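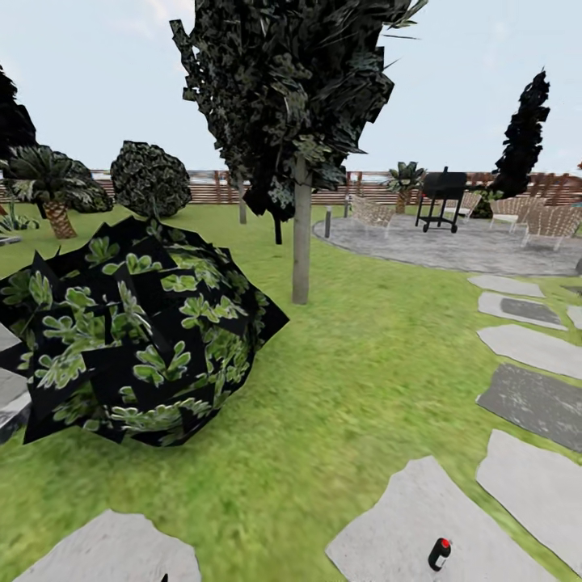

Planting a shrub near a young shade tree: how far apart?

Posted in Yard and Garden, April 11, 2026

I bought a house in Mahawong last September and I'm finally getting to the backyard. There is one tall shade tree in the lawn with a straight, bare trunk, and the grass runs back to the fence. I want to put a big rounded shrub out in front of the tree and a little to one side, so there is something at eye level when you look out from the kitchen.

The nursery in Honport sells a shrub they say gets 7 feet wide. My neighbor says anything I plant that close to a tree will starve. The nursery says it's fine as long as I water. I can't tell who to believe.

The lot is 3,818 square feet including the house, so I don't have much room to move things around. Soil is heavy and stays soggy after rain. The spot gets sun until early afternoon. I would like to leave enough space to get a mower between the two.

How far from the trunk should the hole be, and do I need to do anything about the tree roots?

mahawong_backyard

Measure from the full-grown width, not from the pot. If the shrub will be 7 feet wide, half of that is 3 and a half feet on the tree side. Add the width of your mower plus a little slack, then add something for the trunk getting thicker. I would put the center of the hole 12 feet from the trunk if you can fit it, and I wouldn't go much closer than 8.

Your neighbor is partly right. Most of a tree's feeding roots are in the top foot or so of soil and they go out well past the branches. You will run into them at 12 feet too. Small ones, thinner than a pencil, you can cut cleanly with pruners. If you hit one as thick as your wrist, move the hole over and fill the first one back in.

For heavy soil:

Dig the hole two or three times as wide as the root ball and no deeper than the root ball is tall. In clay I leave the top of the root ball an inch or two above the grass.

Put back the same soil you took out. If you fill the hole with bagged mix, water collects in it and the roots sit in it.

Strip the sod in a circle at least 2 feet out from the stems and mulch it. Keep the mulch off the stems. Grass takes more water from a new shrub than the tree does in the first year.

Water slowly and deeply, then check with your finger before you water again. With soil like yours I have killed more plants by watering on a schedule than by forgetting.

I'm over in Evness, where the soil is much the same, and I have a viburnum that has done fine 10 feet from a maple. It was slow for the first couple of summers and then took off.

One more thing — call for a utility locate before you dig. It's free and they usually come out in a few days.

claypatch

Don't plant it at all, put in a bench. Trees always win. I had a hydrangea under a maple and it was dead in one season. Also mowing around two things instead of one is a pain.

oldtiller

A hydrangea under a maple is a lot thirstier than most shrubs, so I wouldn't go by that one.

I agree with the spacing above. What I'd add is to find out what the tree is before you buy anything. If it's a black walnut, some shrubs won't tolerate it, and the nursery can give you a list. Take in a leaf and a piece of twig.

Also look at which way the water runs. If the spot you picked is the low end of the lawn, plant on a slight mound. I used a bag of Cellau bark on mine and it held up okay, but any coarse bark will do.

fencelinefern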